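How do video games know when things bump into each other?

By Oratile Visser
02/06/2025

Have you ever run your character straight at a wall, just to see what would happen? Of course you have! Most of the time the wall stops you. But why? A wall in a game isn't made of bricks. It's made of numbers, and numbers can't stop anybody. Something has to notice that you've reached the wall and tell your character to stay put.

That something is called collision detection, and it's one of my favourite bits of how games work. "Collision" means a bump, and "detection" means spotting it. So it's bump spotting!

The invisible box

Let's use a made-up hedgehog called Jusus, who is running through a forest. On your screen Jusus has prickles, a wet nose and four very busy feet. It would take the computer ages to check every single prickle against every single leaf. So the people who make the game cheat a little. They put an invisible box around Jusus, and another invisible box around each tree. The computer only has to ask whether two boxes are overlapping. If they are, bump!

These boxes are called hitboxes. You never see them when you're playing, but they're there the whole time, following the characters about like very loyal ghosts.

Not everything has to be a box, either. Balls are even easier for a computer. It measures how far apart the middles of the two balls are, and if that's less than the two radiuses added together (the radius is the distance from the middle of a ball to its outside), they must be touching. Lumpy shapes are much trickier, so game makers often pretend that a lumpy thing is a nice smooth ball and hope you won't mind. 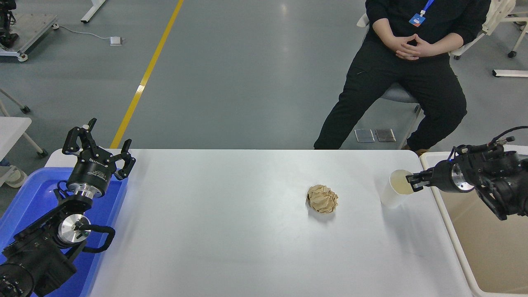
A crumpled paper ball: lots of little creases, but a game might treat it as one plain round shape.

How often does it check?

All the time! A game draws lots of still pictures very quickly, one after another, and your eyes join them up into movement. Between one picture and the next, the computer moves everything a tiny bit and then checks for bumps. Then it does it again, and again, and again.

Now imagine a level with 3,000 things in it. Checking every one against all the others would be millions of checks, and that's before anyone has even jumped. So there's another clever trick. The game splits the level into squares, a bit like a map, and only checks things that are near each other. Jusus doesn't need to worry about a tree on the other side of the forest.
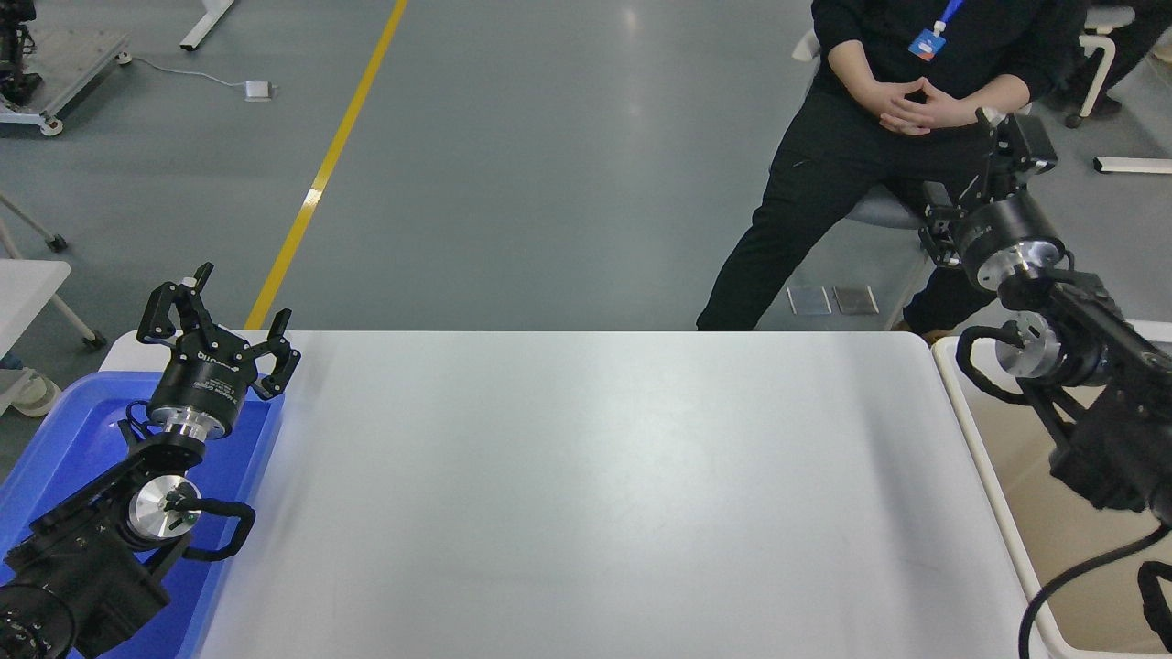
A flat surface is a simple shape for a game to work with.

When it goes wrong

Sometimes you can run so fast that you go right through a wall! This is called tunnelling. In one picture you're in front of the wall, and in the next you're already behind it, so the computer never catches you touching it. If the wall is thin and you're zooming along, the game can miss the bump completely.

Game makers fix this by drawing an invisible line from where you were to where you're going, and checking whether anything is in the way. Or they just make the wall thicker!

My cousin Thabiso Mathebula found a spot in a racing game where you can drop straight through the road and fall for ever. He was thrilled. He's shown it to me 21 times.

Try it yourself

You'll need squared paper, 2 coins and a pencil. Put each coin on the paper and draw a square around it so that the sides just touch the coin. Now slide the coins about, drawing new squares each time, until the corners of the squares overlap but the coins don't touch. You've found a place where a game would shout "bump!" too early! Have a go with a rubber or a key next, and see which shape leaves the most empty space inside its box.

Words to know

Collision: when two things bump into each other.
Hitbox: the invisible shape a game uses to check for bumps.
Tunnelling: when something moves so fast that it passes through a wall.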